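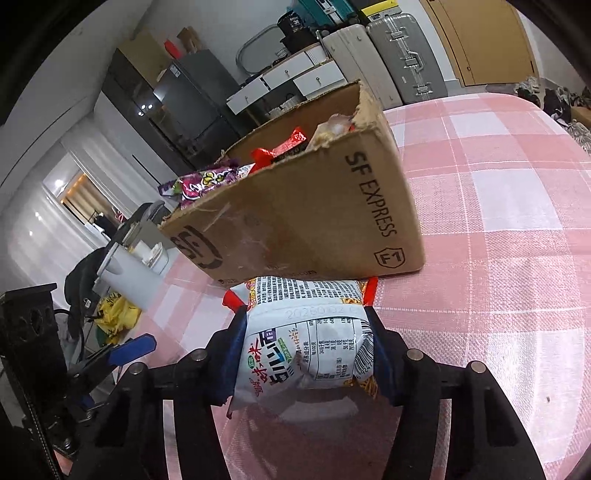 Jolene Pomare wrote in to say that my last post on date codes skipped the part she wanted, namely whether a best-before date on a dry snack means anything once the bag has sat in a warm garage. Fair enough. The short answer is that the date assumes storage conditions the label rarely spells out in full.

A best-before date is a quality estimate. The producer stores samples at one or more fixed temperatures, pulls them at intervals, and tests for moisture, texture and rancid flavor. The printed date is set from the first property to fall below the house limit, minus a margin. For fried products that property is usually fat oxidation. For baked or puffed ones it is usually crispness, which follows water activity closely.

Oxidation speeds up with heat. The common rule of thumb is that the rate goes up by a factor of 2 for each 10 °C, though the real factor varies with the oil and with how much oxygen is left in the pack. My garage in Rukeldale peaks at about 30 °C in summer. Against a cool pantry, that takes a serious bite out of the remaining life.

Moisture is a packaging question. Metallized film passes very little water vapor through its surface, so the weak point is the seal. A fold or a crumb caught in the crimp leaves a channel. I check seals by pressing the bag flat under a board for a minute and watching whether it goes slack. Slow leaks get past this test. A proper check uses a vacuum chamber and dye, and I own neither.

In March I put 11 bags on the garage shelf and the same number in the hall closet, all from one carton with one code. I logged temperature and relative humidity with a Nikeo logger at each site. The garage logger stopped recording partway through and I did not notice for a while, so that series has a gap. Frauke Kramer did the blind tasting, scoring crispness and off flavor separately. The closet bags scored higher on flavor. Crispness was too close to call.

The sample is small and one taster is not a panel. I would not extend the result to nuts, which oxidize by their own schedule. Next batch goes in with a spare logger and fresh batteries in both.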